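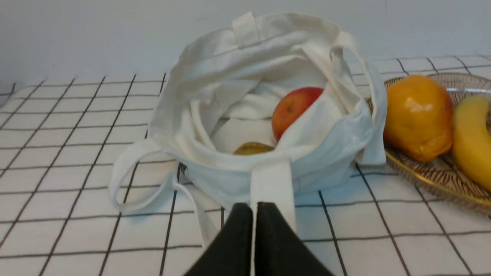
Cloth bag for fruit: how do you keep the bottom layer from bruising?

geumgarden41
Posted 2020-10-13

Hi all! I've switched over to a plain white cloth tote for my fruit shopping and I love it, but I have one problem I can't solve. The bag has no stiffness at all. As soon as I set it on the table it slumps, the front sags down and the fruit rolls into the lowest spot and piles up there. I usually buy apples plus whatever small fruit looks good, and the small stuff always ends up underneath with brown patches on it by the next day.

I walk home from the Kirken market (it's a decent walk, mostly downhill) and the bag hangs off my shoulder the whole way. Should I be packing it differently? Is there some kind of liner people use? I'd rather not go back to carrying a basket, mine stays at home with the fruit in it. Thanks!

3 replies

sornau_orchard_fan
2416 posts

Oh, I have opinions on this one! I've carried fruit home in cloth since last March and have tried just about everything.

First, the liner. Take a dish towel, fold it in thirds and lay it flat on the bottom before anything goes in. Then take a second towel and let it run up one side and down the other, like a hammock. It gives you a soft wall between the fruit and whatever your hip is doing to the bag on the way home.

Apples go in first, stem down if you can be bothered, and then the little things on top. I know it feels wrong because the apples are the ones you want to show off, but they can take a bit of weight and a ripe plum can't. If you buy in mixed order at the stalls, just stop at a bench and repack. Takes a minute and it's worth it every time!

When you get home, don't leave the fruit in the bag. Open the mouth up wide, fold the rim outward once or twice like a cuff, and lift things out one at a time. The cuff is the best trick I know — it makes a floppy bag stand up a little and you can see what's hiding down in the folds. I lost a pear in the folds of mine for a week and the smell was something else.

Also check that your brown patches are really bruises. Press lightly with your thumb. If it's soft and sinks in, eat that one today. If it's firm and the skin is just rough or speckled, some pears and russet apples simply look like that and there's nothing wrong with them. I threw out perfectly good russets my first fall before a seller at the Sornau stand set me straight.

And wash the bag now and then! Turn it inside out, shake out the seams, warm water, hang it up by the bottom corners. Mine shrank a bit the first time but it still holds plenty.

Anduteck_148

Cardboard in the bottom. Cut it from a cereal box. Done.

pantryshelf1914

Agree with the towel idea, and the cardboard works too, though it goes limp if anything leaks. I use both, cardboard under towel.

One thing to add: carry it in your hand for the bumpy parts of the walk, not on the shoulder. On my shoulder the bag swings and knocks against me with every step, and I think that did more damage than the stacking ever did. Smaller loads help as well. I go twice a week now and only buy what fits in one loose layer, maybe a layer and a half when the apples are good, and this month the apples are SO good. Get the red ones while they last!

geumgarden41

Thank you! Trying the towel hammock and the cuff this week. And I pressed the ones I'd given up on, two are totally firm, so those are going back in the basket.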